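What the Arm Changes Is the Job Around It

Sofia Barros
July 2021

The usual argument about robots at work is held at the level of headcount. I have worked in kitchen operations long enough to find that argument dull. Headcount moves slowly and for many reasons. Task content moves fast, and it moves without anyone signing off on it. My claim is that an employer who puts an arm over a counter has rewritten the duties of every person who uses that counter, and should say so on paper.

The site I know best is the staff kitchen at Wornholm, which serves 336 people across two shifts. The arm went in under a contract with Narkon. The stated purpose was light counter work: clearing, putting away, moving food items between the board, the drawer and the tray. The attendants were told that their jobs would stay the same. Their titles and hours did. The work did not.

Take the cutting board. Before the installation it was a tool and people put it wherever they needed it. A right-handed person set it at one angle, a left-handed person at another, and on a busy morning it might end up beside the sink. Once a machine is expected to work over it, the board has a position. 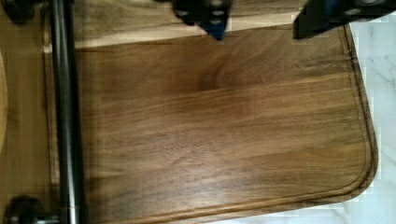
Position is a form of discipline, and most of the discipline falls on the staff. Anything that leaves its place has to be returned before the next cycle. The attendants now reset the counter nine times a shift. No reset takes long. Taken together they are a new duty, performed by people who were hired to prepare food and whose job description still says only that.

Narkon's handover report counted 1,830 completed transfers in the trial period and 425 calls for staff assistance. Management read the first number. I would ask any manager to read the second one first. An assistance call means that a person stopped what she was doing, walked to the counter, worked out what the machine had failed to do, corrected it and restarted the cycle. That is fault diagnosis. In the maintenance department it carries a pay grade. In the kitchen it was recorded as "support" and carried nothing.

The counterargument is that these calls decline as the system is tuned. I accept that. They do decline, and the tuning depends heavily on what the attendants report. A call log that says "item not picked" is of little use to an engineer. A log that says the bag had slid flat against the drawer wall is of great use. The second kind of entry comes from a person with experience and a few minutes to write. If the minutes are not scheduled, the entries get shorter, and the machine stops improving at about the point where the staff stop having time for it.

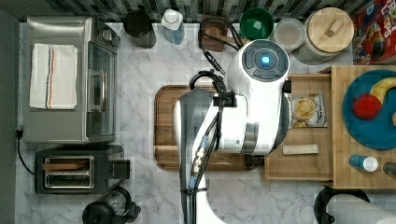 There is also the matter of shared space. A kitchen counter is dense. It holds appliances, jars, bottles and food, and each of them was put there by someone for convenience of reach. An arm that comes in from above claims volume as well as surface. People learn its paths and begin to work around them. They store things lower, stand further back, and wait. The throughput figures I have seen for such sites record the waiting of the machine and leave out the waiting of the staff. I would require both in the same table.

Hardware deserves a line as well. A counter has fixed fittings and loose objects, and the attendants know the difference without thinking about it. They know which things will give when pushed. For the machine this knowledge has to be supplied. At Wornholm it was supplied by two attendants who spent most of a week walking the integrator through the kitchen. Jatine, the catering contractor, billed the week as training received. It was training given.
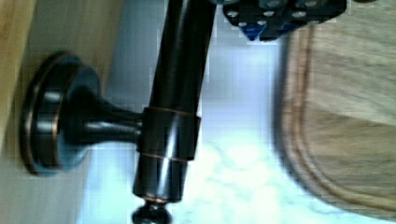 Gripper near a dark post fitting with copper-colored bands, Wornholm.

I do not oppose these installations. Repetitive reaching injures people, and I have signed enough injury forms to want less of it. The Raju site, which runs a similar setup, put the reset duty and the fault calls into the written role before start-up and attached a grade to them. Its call logs are longer and more exact than Wornholm's. One comparison proves little, but the cost of doing it was small: a revised job description, a line in the payroll system, and over an hour of paid logging time per week for each attendant.

Wornholm reviews its contract in August. I have asked that the attendants' logs be attached to the renewal papers, with the authors' names on them.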